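The Tablecloth Clause

We use cookies to remember your preferences. Accept | Manage settings

Morag Tosh inherited her aunt's half of the restaurant on a Wednesday, and by lunch she had learned that the other half belonged to Christos Rallis, who did not want a partner and said so in two languages.

"Your aunt hated the menu," he said. "Forty times she told me."

"What did she like?"

"Leaving."

The Kouris had 70 seats and, most nights, plenty of choice about which one you took. Morag asked to see the books. Christos brought her a cookbook. She asked again, and he brought a shoebox containing a gas bill for $1421 and a photograph of a goat.

"Who's the goat?"

"Before your time."

According to the will, neither partner could change the decor without the other's consent. Christos wanted plain white. Morag, who had no feelings about decor until someone else did, discovered a deep loyalty to checks, stripes and anything in mustard yellow.

They fought about it through June. He called her taste a migraine. She sent him swatches by registered mail, though his desk was next to hers.
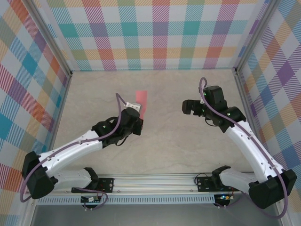
The Settlement

In the end they hired Chrysanthi Vrettos to mediate. She listened for three hours, ordered the lamb, and billed them $190 each.

"Paint it green," she said.

They both hated green. It was the first thing they had agreed on, and Christos went to find the good wine.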